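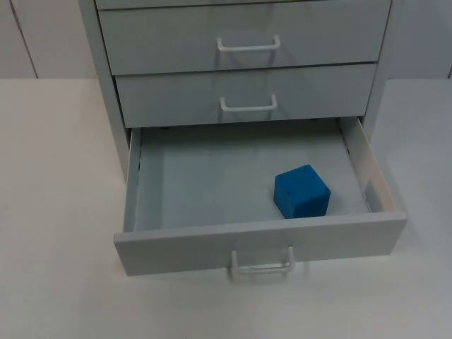
Slide 1. The desktop drawer unit, bottom drawer pulled out.

SPEAKER NOTES: SMALL DRAWERS, BIG RELIEF
Talk for the Widden home organizing evening. Leave ten minutes at the end for questions. Handouts are on the chairs by the door.

Opening (stay on slide 1 while people sit down)

Good evening! I'm so glad to see a full room for a talk about drawers. I asked for the small room because I thought it would be me and the coat rack.

Let me start with the bottom drawer. Ask the room: who knows what's in their bottom drawer right now, without looking? Wait for hands. Wait a bit longer than feels comfortable. Then ask about the top drawer. Many more hands go up, every time.

We use the top one daily, so we keep meeting what's in it. The bottom one fills up quietly with warranty cards, foreign coins and the charger for a phone we gave away. So tonight we start at the bottom and work up. It goes against what most books tell you and I love it, because the bottom drawer is where the easy wins are. Most of what's down there can leave the house with no argument at all.

Point at the drawer: pull it well out. Don't try to sort through a gap the width of your hand. If your unit lets the drawer come all the way off, take it off and carry it to the sofa. Check first that the rest of the unit won't tip, especially if the upper drawers are full and heavy.

My own numbers (tell this one fast, it gets a laugh)

Last November I emptied every small drawer in my study and wrote down what came out. 291 things. Of those, 24 were pens that didn't write. I'd been putting them back! You try the pen, it fails, you say "hm," and it goes back in the drawer with its friends.

If someone asks: yes, paper clips counted as one thing per box. I'm keen, but I do have a job.

What makes a good small drawer unit

I get asked for brands and I don't want to spend the evening on that. I have a Helmy at home and a Pallanum at work, and both are fine. What I'd like you to look at in the shop is much simpler.

Handles. Look at the handles on the slide -- white, U-shaped, one to a drawer, standing out from a plain gray front. You can find them with your eyes half shut. I'm a big fan of a handle that contrasts with its drawer. A flush finger groove looks very smart in a catalog, and then you're feeling along the edge for it with a cup of tea in your other hand.

Plain fronts. A plain front takes a label and the label gets read. Patterned fronts fight with the writing.

Depth. Take a ruler to the shop. Measure the inside of the drawer and never mind the outside. Then think of the tallest thing you want to put in it (for me it's the tape dispenser, it's always the tape dispenser).

Click to slide 2.
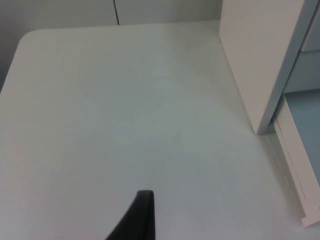

Slide 2. Clear tabletop, ready for sorting.

Clearing the table first

Let this one sit on the screen for a moment. People usually sigh at it, and I do too!

Before you open a single drawer, get a surface looking like this. Everything off. The fruit bowl, the mail, the plant that's been dying since spring. Put it all on the floor in the hall if you must. You'll be stepping over it for an afternoon and you'll live.

A pale table is a gift for this job. Small dark things show up on it: screws, fuses, the backs of earrings. If your table is dark wood, put a white sheet or the back of some wrapping paper over it. I've used an old pillowcase and it did very well.

Wipe it down, let it dry, and don't fuss over marks that won't come off. We're sorting on it.

Now the method. Write these on the flip chart as you go, big letters:

STAYS HERE
LIVES ELSEWHERE
GOES OUT
DON'T KNOW

Four spots on the table, with a sticky note for each. Tip the drawer out in the middle and move things outward to a note. Pick up whatever is nearest. If you start by hunting for the interesting things you'll be reading old birthday cards by half past two.

"Don't know" gets one shoebox, and the lid has to close. Mysterious keys go in there. So do all those little hex keys. When the lid won't shut, something in the box has to be decided on before anything else can go in.

Questions that come up at this point, with my usual replies:

What about batteries? Test them or take them to be recycled. Store the good ones so the ends can't touch each other or anything metal.

What about sentimental things? They're allowed! A drawer can be for that. Give it a label and enjoy it. What causes trouble is one baby bracelet in among the staples.

What about my partner's things? Make a fifth pile and hand it over. Please don't sort it for them. I learned that over a box of guitar picks.

Little demonstration (props under the lectern)

Bring out the biscuit tin and tip it onto the front table. Ask for somebody to come up and sort for two minutes while the rest call out. It gets loud, which is exactly right. Don't correct them. If they put the dead pen under STAYS HERE, let the room handle it.

Then show the dividers. I cut mine from cereal boxes. Fold a strip so it stands up by itself, cut a slot halfway through each piece, and slide them into each other. Total cost is one breakfast. If anybody wants to buy them, Vurnora makes adjustable ones that I've tried in a kitchen drawer, and they held up nicely. The cereal boxes held up too.

Pass the cereal ones around. Get them back this time.

Click to slide 3. 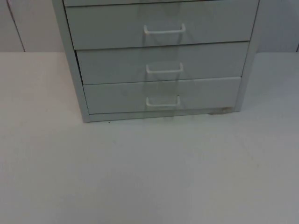
Slide 3. Closed fronts, handles lined up one under another.

What goes where

I get a silly amount of pleasure from closed drawers. Look at those handles going down the middle of the cabinet!

Let's fill the drawers you can see, from the lowest up, as if it were yours.

Lowest drawer: things you need a few times a year. Passport photos, spare fuses, the tape measure you don't use, the gift tags. Heavy things go low as well, so the hole punch lives here.

Next one up: things you need most weeks. Stamps and envelopes, scissors, the good tape. Put a divider across and keep paper on one side.

The big front above that: daily things. Pens that write (I'll be checking), chargers, notepad, reading glasses. Leave a third of it empty. I mean it, a third. A drawer packed to the brim on the first day has nowhere to put the second day.

Labels. Use words the whole household uses. If everybody says "bits and bobs," write BITS AND BOBS. I once labeled a drawer ADHESIVES and got asked where the glue was for a month.

Fix labels with something that peels off, as you will change your mind in the first few weeks. Above the handle is better than below it, where the hand and its shadow get in the way.

Keeping it going

Once a month, one drawer. Set a timer if you like, or do it while the pasta boils. Start at the bottom again and move up one the next time.

For the families here: let children have a drawer that you don't look in. They may surprise you. Mine kept 401 bottle caps in his, sorted by color, and it was far and away the neatest drawer in the house.

If there's time, tell the button story. Short version: I inherited a cabinet with a jar of 2,000 buttons in it, or so the lid said. I kept the jar, gave it a drawer of its own, and have sewn on four of them. I'm delighted to own it.

Skip the button story if we've gone past 8:15.

Before they leave

Ask each person to choose the drawer they'll do first and tell the person next to them. Give that a couple of minutes, the room warms up wonderfully.

Handout has the four headings, the divider pattern at full size, and a blank sheet of labels on the back. Spare copies in the blue folder.

Questions.

Pack up: biscuit tin, flip chart pens, cereal dividers, extension cord (mine, with the red tape on it). Chairs go back in stacks of six.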